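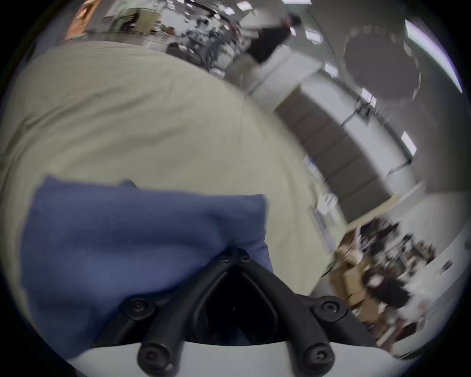 Tokine Cloth Folding Set

README, last edited 2021-10-24
Maintained by Birsen Karaca. Labels by Zane Kairys and Hauwa Ugwu.

What it is

400 short episodes of folding cloths on a tabletop. Every episode has a video, a start label, an end label and a one-line note from whoever did the folding. Most cloths are plain squares and rectangles. There are no shirts, no fitted sheets and nothing with buttons, so please stop citing this as a laundry dataset.

What "folded" means

Less than you would hope. The first version of the guide said a cloth was folded when it "looked neat", and the two labelers disagreed on 47 episodes. We replaced that in August with a rule about edges: opposite edges have to meet to within about 2 fingers' width, and the top layer can't be bunched. A cloth with one soft crumple in the middle still passes if the edges are good. Hauwa thinks this is too generous. I think she is right, but changing it again would mean relabeling everything, and I don't believe a third rule would be applied any more evenly than the second.

Labels

start_state: flat, crumpled, part_folded
end_state: folded, failed, unclear
fold_count: whole number, or blank if the labelers could not agree
cloth_color: free text, not cleaned up

The color column is close to useless. "Blue", "slate", "gray-blue" and "dark blue" all turn up, sometimes for the same cloth. Don't train on it.

Known problems

The tables are all smooth and light colored. Anything you learn here about finding the edge of a cloth may only be about finding something dark on something pale. Jaqueline Varela tried a patterned tablecloth and the results were bad enough that we left them out, which I now regret – they would have been the most useful part.

Thin cloths slide and thick ones spring back open. We didn't record weight or fabric, so you can't separate the two.

People got better at folding as they went. Episode numbers follow recording order, and a random split will hide this. Split by number if you care.

"Unclear" was used as a place to put episodes no one wanted to argue over. Treat it as missing, whatever the old Dauda loader does with it.

Claims we would not make

That a high score here means anything in a real linen closet. Colin Tapley has a chart suggesting it does, based on 2 households, one of them his.

Changes

Second version: new edge rule, fold_count added, duplicate notes removed.
First version: withdrawn. If you still have a copy, the end_state column is not comparable with this one.

Corrections go to Birsen, with the episode number.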